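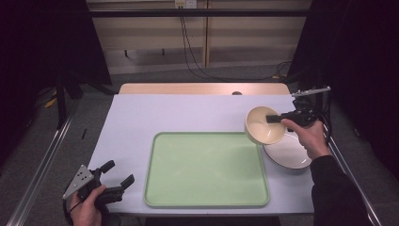 September, 7.40 pm, start of the second block

Ratings rebuild, netball and league sheets. Writing this up while it's fresh because the margin fix finally behaves and I'm very pleased with it!

Recap for Adhiambo, who was away: the old model gave every club one strength number and a flat home bump. Fine for picking winners, hopeless for margins. It kept tipping Pradgate by 20 at home and they kept scraping in by four. So I've split each club into attack and defence, let both drift week to week, and given each ground its own home value, pulled back towards the league average when we haven't got many games there.

Ran it over 400 past league matches, then held back the last 90 to test on. Average miss on the margin came down from 13.1 points to 11.6. Tươi Lã reran it from a clean copy and got the same number to the decimal, which was a lovely moment (we both cheered, sorry to next door).

Things I noticed:

Grinell are much better defensively than any of us had them. Their attack is ordinary, so the old single number buried them in mid-table. New sheet has them third. I've gone back over their last few close losses and I believe it.

Aerts away is still a mess. The model wants them to be two different teams. Trí reckons it's the long bus trips, and I reckon it's their halfback missing half the season. No player data in yet so we can't settle it. Parked.

Drift rate matters more than I expected. Too low and it takes until finals to notice a club has fallen apart. Too high and one thrashing rewrites the whole ladder. Currently 0.06 per round, picked by eye off Guðlaug's chart. Needs a proper search.

Netball side: only 420 matches with usable quarter scores. Another 800 have full-time only. Tươi Dương had the good idea of fitting on full-time scores first and bringing the quarters in afterwards as a second pass. Tried it quickly on the Trarik games and the fourth-quarter fade shows up beautifully. They really do run out of legs!

Mistake to own up to: I had two drawn games coded as home wins by zero. Harmless for margins, wrong for the tipping tally. Fixed in the shared sheet, old tab kept and coloured grey.

Next:
- drift search, 0.02 to 0.12, run overnight
- ask Guðlaug for the wet weather column
- neutral grounds need a home value of nil, check they all have it
- Adhiambo to read over the defence code before we put out tips for this round

9.15 pm. Drift search is running. Early values look flat between 0.05 and 0.08, so my guess by eye wasn't bad.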